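Listeo Community > Small electronics and repair

How do you lay out the table when you put together sets of one board and its wires?

Posted by Clolinetti

Hello all. I prepare small repair sets, each one is a round red board and a bundle of wires. I use yellow trays for the parts and a steel tray with white paper in the middle, where the set comes together. Last month I made 98 sets and three came back with the wrong wires. How can I arrange this better?
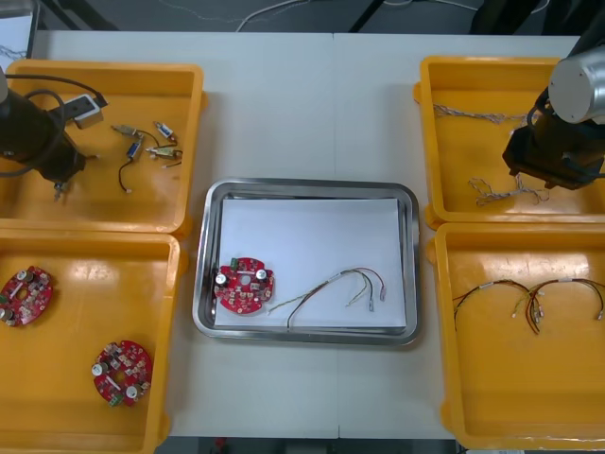
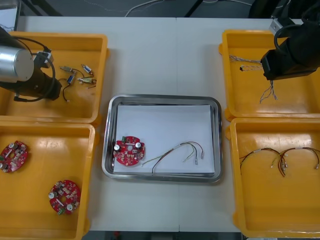
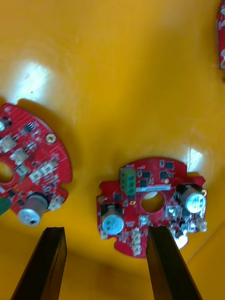

My red boards, with the yellow trays and the steel tray in the first two

I work alone, mostly on Monday evening. The trays I would like to keep, as I have bought them already.

Skustis

Your middle tray is a good idea, keep it. I would draw two outlines on the paper with a thick pen, one round for the board and one long for the wires. If an outline is free, the set is not ready. Change the paper when it becomes grey.

The small connectors with short leads I would not keep together in one tray when they are different kinds. The leads catch each other and you take the wrong one. Put a piece of card between the kinds — a cut-up cereal box is enough.

Please also look at the boards. If they lie directly on the plastic, it is better to put an antistatic sheet below. And do not lay one board over another, the tall capacitors can bend on their legs.

Schnyder

Buy more trays

Clolinetti

Thank you Skustis. I tried the outlines with a blue pen and made around 20 sets, all were right when I checked them at the end. The card dividers fall over a little, so I will fix them with tape. For the antistatic sheet I must first measure the trays.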